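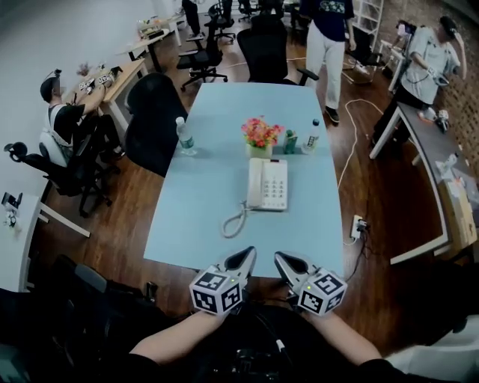

Oskari Kokkonen, office furniture buyer

Akura meeting table, light blue

The Akura is a plain rectangular table for small offices. It seats two on each long side and is sold without chairs. In the photo it stands on a wood floor with black mesh chairs around it, and the top holds a cream corded phone, a small pot of pink and red artificial flowers and two water bottles.

Length: 72 inches
Width to order; tell us which when you call
Color: light blue only

The top wipes clean with a damp cloth and mild soap. Do not use scouring pads. Coffee left overnight can mark the finish, and light blue shows it sooner than gray does.

Delivery and setup
The table ships in 2 boxes, one for the top and one for the legs. Kauko Heinonen handles deliveries and will call the day before. We do not deliver on Sunday. Please measure your doorway and elevator first. The top goes in on its long edge.

Chairs, phones and desk items are not included. For a matching side desk, see the Biwott page. Orders placed in May ship with the next truck from Wurard.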